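Against the inspirational visitor

My niece spent a good part of last winter on a children's ward, and I spent a fair bit of it in the vinyl chair beside her. She's home now and rude to everyone, so I feel free to be a bit rude myself. My subject is the people who come to cheer up sick kids, and more to the point the organisations that send them.

I should say up front that some of them were wonderful. There was a woman who came with a trolley of beads and said almost nothing. She'd park it, put out a tray and start threading something of her own. If a kid joined in, fine. If a kid turned over and faced the wall, also fine, and she'd finish her row and go. My niece ignored her twice and then on the third visit made a bracelet so ugly that I still have it on my keys.

The others arrived with a banner.

I mean an actual pull-up banner, which had to be got past the drip stands. These were the Nullel people, who run what they call a resilience program, and they had matching shirts and a jar of feelings. You drew a feeling out of the jar and talked about it. My niece drew "hopeful" and asked if she could have a different one. The facilitator told her there were no wrong feelings in the jar, which was hardly an answer, and then took down something on a clipboard. I asked what the clipboard was for. Outcomes, she said.

I've been chewing on that word since June.

When I got home I went and read their annual report, because I'm that sort of person. It says the program delivered 412 "moments of connection" over the year. I looked for a definition and couldn't find one. Is a kid asking for a different feeling a moment of connection? Is it two, if the uncle then asks about the clipboard? The report has a lot of photographs of laughing children and one page of accounts, and the page of accounts is in a much smaller font.

Now, I've had the argument about this with friends and it always goes the same way. They say, surely it's better than nothing. I'm not convinced. Nothing has its good points when you're nine and have been woken at five for bloods. A ward is a place where people you don't know come in all day long and do things to you. Anyone who wants to add to that number ought to have to make a case for it, and "we mean well" is a pretty thin case. The surgeon means well too, and we still ask what he's planning to do. 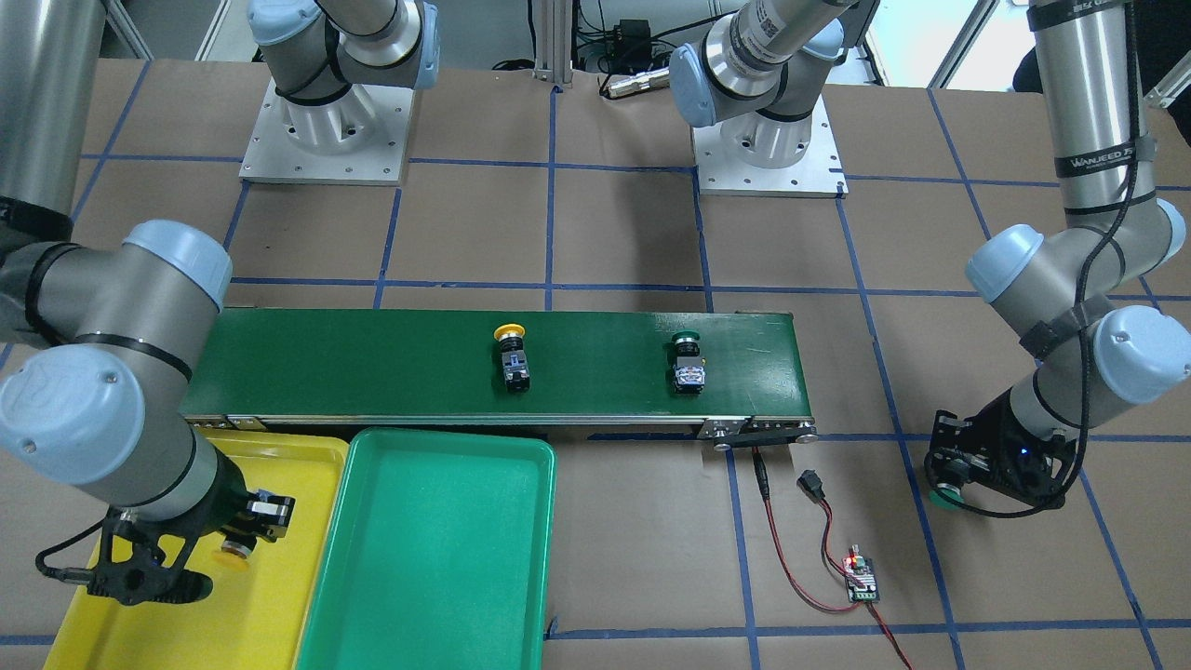
Green belt, yellow button, green button.

My other gripe is with the claims. Every activity that comes through the door these days is a therapy. Colouring in is therapy. A visiting greyhound is therapy, though the greyhound seemed to regard it as a lie-down. A bloke from an outfit called Tilau came in to play the ukulele and handed out a leaflet on how rhythm helps the body heal. He was a good player! The kids liked him and so did I. But I read the leaflet front and back and the only support it gave for the healing part was a quote from another leaflet.

Why can't a song be a song? My niece knew perfectly well that she was bored and sore and that the ukulele made the next half hour less boring. She'd have told you so if you asked. Dressing it up as treatment does a sneaky thing to a child, I reckon, because if the music is meant to make you better and you don't get better, whose fault is that? I heard a mum at the tea station worrying that her son "wasn't engaging with the program". He was seven. He had a tube up his nose.

The hospital has been at this a long while, to be fair to it. There's a brass plate by the old entrance, dated 1894, thanking the Ladies' Visiting Circle for "oranges and reading aloud". I stopped to look at it most evenings on my way to the tram. I don't suppose those ladies were saints, and some of the kids probably dreaded them. Still, I liked that it named what they brought. Oranges. Reading aloud. You could check.

I did put some of this to the ward's family liaison office, politely, by email. I suggested three things. Ask the child before anybody comes in, and take no as a full answer. Don't let anyone take notes on a kid unless they're on the treating team. And let families know who's paying for each program, seeing as the Nosten Foundation's name was on every second pamphlet and I still couldn't tell you what it does. The reply came 16 days later and thanked me for my passion. There was a survey attached. I filled in the survey. The survey asked how hopeful I felt.

People have told me I'm being unfair to volunteers who give up their afternoons, and maybe I am, a bit. It isn't easy walking up to a sick kid's bed, and I'd be hopeless at it. But I notice that the ones I'd have back tomorrow all had a thing they were good at and got on with it. The bead woman. An old fella who did card tricks badly on purpose. The Yammine bakery sent up day-old buns in a cardboard box with no note, and those buns did more for the parents' room than any poster in it.

We're due back for a check-up soon. My niece has asked whether the bead lady will be there. She's also drawn up a sign for the door of her room, in case she's kept in, and I've been told I'm allowed to laminate it but I'm not allowed to fix the spelling.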